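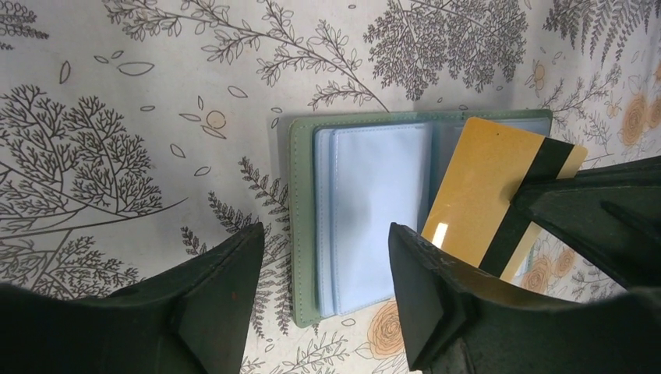

Do you need another loyalty card?

Holta wants you to have one. So does the pharmacy, the pet food place, both gas stations and, as of September, the garden center out past the bypass. I signed up for all of them this spring to see what I would get back, and I kept every receipt. My husband thinks I have lost my mind. He may have a point, but I do have the receipts.

Start with Holta, the one most of you write in about. The sign by the registers says members "save every time they shop." I shopped there for seven months. Over that stretch I earned 2898 points, and I felt pretty good about it until I tried to spend them. Every 200 points gets you a dollar off. That works out to fourteen dollars, with 98 points left over that I can't use until I buy more stuff. Two dollars a month, in other words, for handing over a record of every can of soup I bring home.

Then there are the member prices. Ona Laur, who shops there weekly, sent me her own notes on coffee. The bag she likes was $8.99 before the card came in. Now it's $10.49 on the shelf and $8.99 "for members." The tag is bright yellow and says she saved a dollar fifty. Saved it compared to what? She paid the same as last winter. I checked a few of my regular items against my old receipts, and the dish soap and the frozen peas had done the same thing. The butter really was cheaper, I'll give them that.

I asked the store about this. Gus Oyelaran, the manager, was polite and called me back the same day. He said shelf prices are set by the regional office and that costs have gone up all over. Maybe so. It still seems odd that costs should go up by just the amount of the member discount.

Lotstead is worse in my view, although plenty of you like it. It's the shared card that works at a bunch of smaller shops, and the pitch is that it keeps money local. Nice idea. But the points run out after 90 days, and the only place that tells you so is the last page of the terms. Iker Barrios had 1754 points saved up for a set of snow tires and lost every one of them over the summer. He was told he should have "engaged with the app." He doesn't have the app. He has a flip phone and a card, and the card is what they gave him.

A few of you asked if the data side is really such a big deal. I don't know, and I'm wary of people who say they do. What I can tell you is that the Lotstead form wants your birthday, your phone number, how many people live in your house and whether you own pets. A punch card at a sandwich counter never asked me any of that, and I got a free sandwich out of it.

If you want to keep a card or two, here's what I'd do. Find out what a point is worth in cents before you sign up, and if the clerk can't tell you, walk away. Ask when the points expire. Leave every box on the form blank unless it has a star next to it. Spend what you have as soon as you reach the minimum, even if it's only a dollar. And don't drive across town for double points. I did that twice and burned more in gas than I got back.

I'm keeping Holta, for the butter. The rest I'm canceling, and the pharmacy has already sent me three emails asking if I'm sure.

If you have a card that has truly paid off, write in and tell me, but send the receipts too. Letters about the garden center will have to wait for the next issue, as I've only been there once and all I bought was twine.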